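Wascombe budgets for second folding station

Jan 17, 2018 - Wascombe Textile Services has set aside funds for a second two-arm folding station at its Vekcombe site, with purchase planned for October.
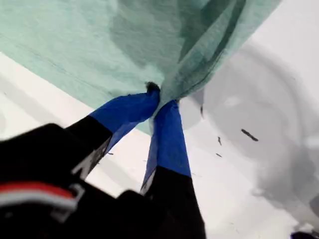 A gripper holds a corner of green cloth at Vekcombe.

The request covers two arms, spare fingertips and a three-year service plan from Stellier. Fingertips are budgeted separately - up to 60 a year.

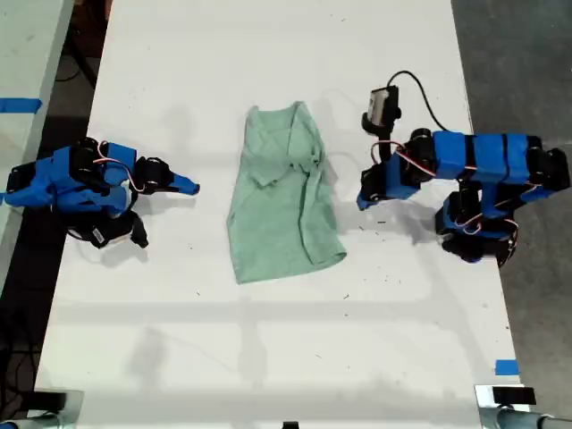 Latuheru, the second bidder, has until the end of the month to submit a revised price. Delivery is expected to take 50 days from order.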